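To: Floor and Packing list
Subject: Re: Sorting arm at Skikby, what happens to bench work?
Sent: 14:16

Replying to the whole list as several people have asked me the same things at break. The original message is quoted first and my answers follow.

> I've worked the returns benches at Skikby for six years and I'd like some straight information about the arm. We were told in September that it would "support" the sorters. Since then two benches have gone from the far side and the rota has been redrawn without them.
>
> What I want to know is:
> - is anyone's grade changing
> - who is responsible when it puts something in the wrong tray
> - why are experienced sorters being taken off the line to sit in the practice bay
>
> I'm not against it. My wrists would be glad of a rest. But I'd like to be told before the rota comes out, and I don't think I'm the only one.

Fair questions. I sit on the site working group for the benches, so I can pass on what has been said to us and what has been put in writing. Where I don't know, I've put that.

1. Grades

No grade changes have been proposed for Skikby. Bench sorters stay on the same grade whether they are on the line or in the practice bay. The bay hours count as normal hours and the late supplement still applies. This is in the note from the last meeting, which is pinned up by the lockers.

What hasn't been agreed is what happens after the trial. Esance, who supply the arm, have a contract that covers the trial only. The company says it will talk to us before it signs anything longer. I have asked for that in writing and don't have it yet.

2. The two benches

They were moved out to make room for the safety fencing. The people on them were put on other benches or on goods in. I agree the rota should not have been how they found out. The working group has asked for two weeks' notice of any change to bench positions and the site office has accepted that.

3. Wrong trays

A wrong tray from the arm gets logged as an arm fault and does not go on anyone's bench record. Please fill in the slip, even when it is quicker to just move the item across yourself. If you move it and say nothing, the figures look better than they are, and those figures will be used when they decide staffing.

At the Kuruc site they didn't log these for the first part of their trial. Sorters there were quietly correcting the arm all shift on top of their own work, and then their targets went up. I would like us to avoid that.

4. Speed

The arm is slow. It does well on boxed items and badly on anything soft, round or in a loose bag. For now the line speed stays as it is, and if you are asked to go faster to make up for the arm, tell your shift lead and tell me.

5. The practice bay

This is the bit people have the most doubts about, so a longer answer. Practice is done on small plain objects on a cloth-covered surface. It looks like play and I know there have been remarks about it. Someone has to guide the gripper through each pick, and Esance found that the people who handle returns all day were better at it than their own staff. They know from which side to approach a thing and when to leave it and take the one next to it first.

The view you work from is a small camera close to the fingers. It takes a while to get used to, as things near the gripper look a good deal bigger than things further back. A white ball and two pink cubes on the green cloth, with the fingers almost closed:

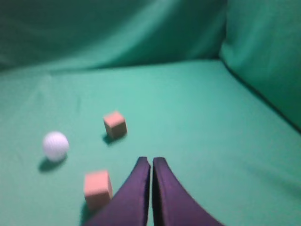
6. Who goes in the bay

It is voluntary. Sessions are 55 minutes with a proper break after, and you can stop if your eyes or neck are bothering you. So far it has been mostly the same few from the early shift, so if you're on lates and want a go, put your name on the sheet. If you don't want to, nothing is noted against you.

I would also say that this is skilled work and should be paid as such. That is my own view and not the group's, though I've put it on the list for the next meeting.

7. Recordings

The practice picks are recorded in Prunex under a session number, without names. I have asked how long they are kept and whether the company can look up who was on which session. No answer yet. I'll post it here when it comes.

If you have other points, reply to the list or leave a note in the tray outside the first aid room.

Bench rep, Skikby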